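Collections > Glass and Small Things > Gallery: The Glassware Table

The glassware table

I inherited an interest in laboratory glass the way other people inherit a sideboard, which is to say it arrived, it was fragile, and there was nowhere to put it. The first boxes came out of a clearance at the old Adebisi works, a place that spent decades making wood stain and had a testing room upstairs fit for a minor university. There were 96 pieces in the lot. I wanted two of them.

This page is a short gallery of the plainer things, laid out on the black cloth. I have kept it to plain things on purpose. Anybody can admire a condenser with a spiral in it. It takes a certain sort of evening to admire a measuring cylinder, and I seem to have a lot of those.

The cloth deserves its own mention. Clear glass on a pale table vanishes, and then you put your elbow through it. Black cloth fixes that. Ours has a scalloped edge, which gives the whole enterprise the air of a funeral tea, and it creases if you look at it sternly. I ironed it once, on a Saturday, and it had gone back to its old ways by lunch. It also collects lint with real dedication. 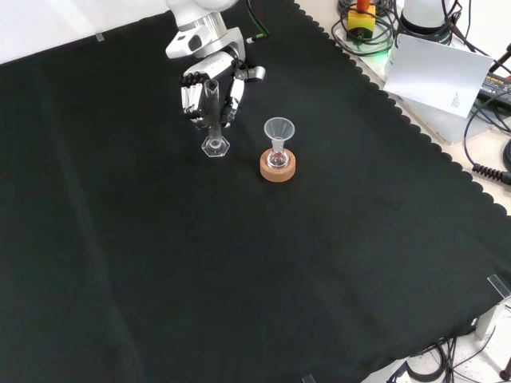
A measuring cylinder is a very simple idea that people have managed to get wrong for a long time. It has to be tall and narrow, so that a small change in volume makes a change in height you can read without your best glasses. Tall and narrow things fall over. So the makers put a foot on it, and for years the foot was round, and a round foot means that when the cylinder does go over it rolls off the bench with great dignity and smashes on the floor. The hexagonal foot was the answer. It still falls over, but then it stays where it fell and you can be cross with it in person.

The little spout at the top is the other thing I look at. On a good one the liquid leaves in a neat line. On a bad one it creeps back down the outside and into your cuff. I have a Fokard that pours beautifully and a Zutska that has ruined two shirts, and from across the room you could not tell them apart. Collectors will tell you to look at the markings first. Pour some water, I say, and wear something old.

Cork rings are what I get asked about most, usually by people who have found one in a kitchen drawer and have been standing a teapot on it. Fair enough, it makes a decent teapot stand. Its proper job is to hold a flask with a round bottom, a shape that has many virtues and cannot stand up. Round-bottomed flasks heat evenly and have no corners for anything to lurk in, and left alone on a flat surface they behave like a toddler in socks. Put one in a cork ring and it sits there looking as if it had never thought of leaving.

I prefer cork to the rubber and plastic versions. It is warmer to handle and makes a pleasant soft noise when the flask goes in. It also sheds crumbs, soaks up whatever you spill and remembers the smell for ever. One of mine came out of the Adebisi boxes smelling of walnut stain and has lived on the windowsill ever since, in the hope of improvement. 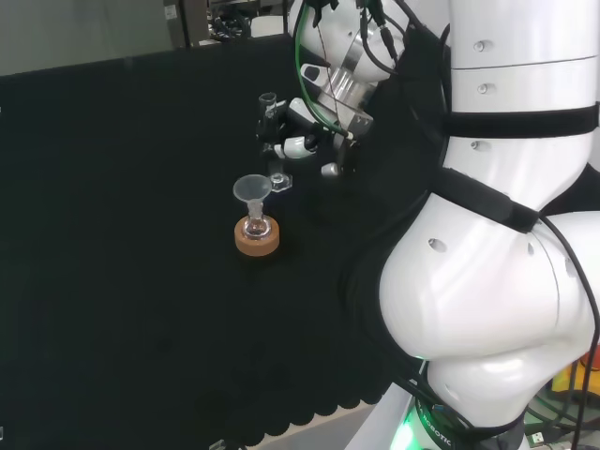 Cork ring, flask and funnel on the black cloth, with a small glass vial held upright above the table.

The funnel is plastic and I make no apology for it. Glass funnels are handsome and they chip at the stem, always at the stem, and always the first time you lend one out. A plastic one weighs next to nothing, so it doesn't make a small flask top-heavy. Mine are Brusetti, bought new, and the whole bag cost less than the postage on a single antique one. Purists may write in. They generally do.

If you are using a funnel in a narrow neck, lift it slightly as you pour. Air has to get out of the flask somehow, and if the funnel is wedged in tight it will choose to come up through the liquid, with a noise like a drain and a fair amount of splash. I learned this with cold tea, the ideal substance to learn it with.

As for vials, I have no defence. They breed. A vial is the one piece of laboratory glass that costs so little and takes up so little room that you never notice acquiring them, and then one October you go looking for the spare lids and find 200 of the things in a shoebox. They are useful for seeds, beads, odd screws and the last of the saffron. Mine mostly hold the idea that I will one day put something in them.

Washing notes, as I am asked every year: warm water, a little washing-up liquid, a bottle brush with a soft end, and a rinse that goes on for longer than you think reasonable. Dry upside down on a rack. Never put cork in the sink. If you find a piece with a crust inside and no idea what was in it, don't scrub it and don't sniff it. Leave it alone and ask someone who knows.

The coloured glass will go up next, once I have found enough wall to put behind it.

Filed under: Laboratory glass, Cork, Things that roll

More from Glass and Small Things
Stoppers that fit nothing
The Adebisi boxes, part two
583 labels and no bottles
A shelf for the tall ones
Brown bottles, mostly empty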